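Zarkbridge Hall, the back room – pictures and notes

Posted Sunday evening, in a rush

Finally getting these up. Rungnapa has been asking for weeks and I kept saying tomorrow. This is the gallery page for the back room at Zarkbridge, what it looks like now, what still needs doing, where the money went. Most of the pictures are still on Aldana's old phone and will go up when she finds the charger. Until then one picture and a lot of notes. Sorry about the order, I just went with my notebook.

For anyone new: back room, ground floor, past the coat hooks. Used for the fabric swap, the mending evenings, the kids' paint club, and storage when the Birnon market people need it. Total spent so far 3,564 dollars, which sounds like a lot untill you price an electrician. Floor was the biggest chunk. Lights next. Everything else was small stuff that adds up.

The door
Picture to come. Sanded, primed, second coat still missing on the inside. Sticks in November, fine by spring. Please lift the handle a bit when you close it, dont kick it.

The long table
Picture to come. Came from the Pangilinan sale, 100 dollars, delivered. Heavy. Takes four of us to shift and we've agreed to stop shifting it. Iron at the window end, cutting at the other. Scorch mark is ours, not Pangilinan's.

Shelves
Picture to come. Bovberg brackets, boards from the old stage. Cottons low, wools high, anything with a zip in the blue crates. Rungnapa relabeled the lot and her handwriting is much better than mine.

Painted panels
My favorite bit of the whole room. Rungnapa wanted plain white. Aldana wanted color. So, white with color on it, big loose strokes, no pattern, no stencils. Went on fast, one afternoon with the radio up. A few people asked if it's finished. Yes it's finished. Plaid looks great next to it, as does pretty much anything with some red in it.
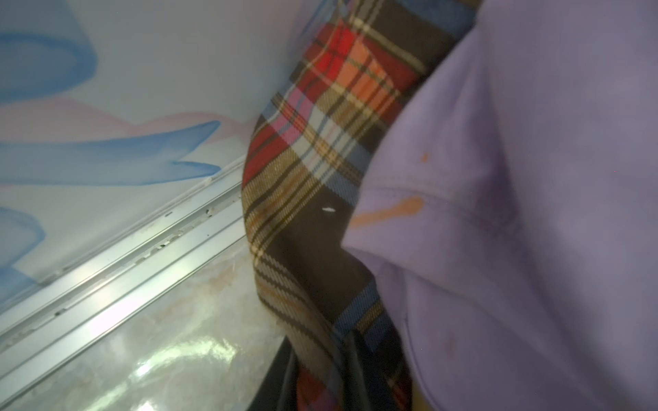 Blue and pink brushwork, aluminum rail, and a good bit of tartan. Rail still needs a brush-out, see the white bits in the grooves.

On the rail – going over the grooves with a stiff brush is on the list, a dry one first, then a damp cloth. Please no metal scrapers, aluminum marks easily. An old toothbrush is about right for the narrow grooves. If you have one, drop it in the jar by the kettle.

On the tartan – lots of questions already. It's a twill, you can see the weave close up. Red and orange checks, then it goes softer, pink and pale blue and cream, with mustard running through. No, it isn't in the swap. Aldana has plans for it and won't say what. My guess is cushions. Rungnapa says curtains. There's a bet on, loser brings cake.

If you want something close, the wool bin usually has a plaid or two near the bottom. Dig. Check for moth before you take anything home, hold it up to the window and look for pinholes. Anything doubtful goes in the freezer bag, not back in the bin.

Lights
Picture to come. Two new ones over the table. Much better for dark thread. The switch by the door does the left one only, the other has a pull cord. Yes I know. The electrician knows too.

Sink corner
Picture to come. Tap fixed. Brushes get washed here and nowhere else, paint club please note. Water from the jars goes down the sink slowly with the strainer in. We've had one blocked pipe this year and I'd like to leave it at that.

The button drawers
Picture to come, and it needs a good one. Roughly 900 buttons, sorted by color, by the under-tens, over one very wet weekend. Greens and blues got a bit mixed. Leave them, they worked hard on it. Odd buckles in the tin, hooks and eyes in the matchboxes.

Sewing machines
Picture to come. The 2 by the radiator are for anybody, the one with the cover on is Rungnapa's and please ask. Bobbins are not interchangable, we found out the slow way. Spare needles in the top drawer. Write it on the pad if you take the last one.

Still to do
Second coat on the door. Brush out the rail. Hooks for the big rulers. A proper bin for scraps, the cardboard one is giving up. Someone to look at the window catch, it rattles. If you've got a spare hour and a screwdriver, come by.

Room's open from 10 on Sunday, kettle on by quarter past. Bring your own scissors if you can, ours are getting blunt and the sharpening man only comes round every so often.

More pictures when the phone is charged. If you took any yourself send them to Aldana Espinoza, not to me, my inbox is full again. Put the name of the corner in the subject line – door, shelves, sink, whatever – otherwise she has to guess.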